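Ticket 1696
Subject: Shared calendar shows meetings one hour late after import
Product: Pendeck desktop, sync through Osus
Priority: normal
Status: pending customer

Monday, 8:40 a.m.
Customer reports that every meeting brought in from the old Wimico calendar shows up one hour late. Meetings typed straight into Pendeck are fine. 996 entries were imported. Customer checked the first page of them by hand and all were off by the same hour.

9:15 a.m.
Asked for the export file and the time zone setting on the account. Account is set to Central. Computer is also set to Central.

10:05 a.m.
Export file received. The entries have a start time but no zone name, only an offset. The offset is the winter one on all of them, including the summer meetings. Pendeck reads the offset as written and moves the summer meetings forward.

10:30 a.m.
Tried a test import with "Ignore offset, use account zone" checked. Ten entries, all at the right time. Repeated with a recurring meeting. The first one was right, the rest of the series still late. Series entries keep their own copy of the offset.

11:20 a.m.
Deleted the test series, cleared the Osus cache, imported again. Series now correct. The cache has to be cleared before the second import or the old times come back at the next sync.

Steps sent to customer: back up, delete the imported calendar, clear cache, import with the box checked, sync once.

Attachment 1 of 1

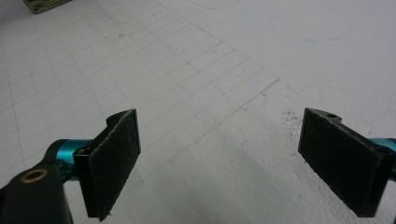 Orhun Uysal replied at 1:50 p.m.: I did the steps in order and the meetings look right on my computer. On my phone 182 of them are still late. Do I need to clear something there too?

2:10 p.m.
Yes. The phone keeps a separate cache. Sign out of Osus on the phone, sign back in, and leave the app open until the sync finishes. Ticket stays open until the phone is confirmed.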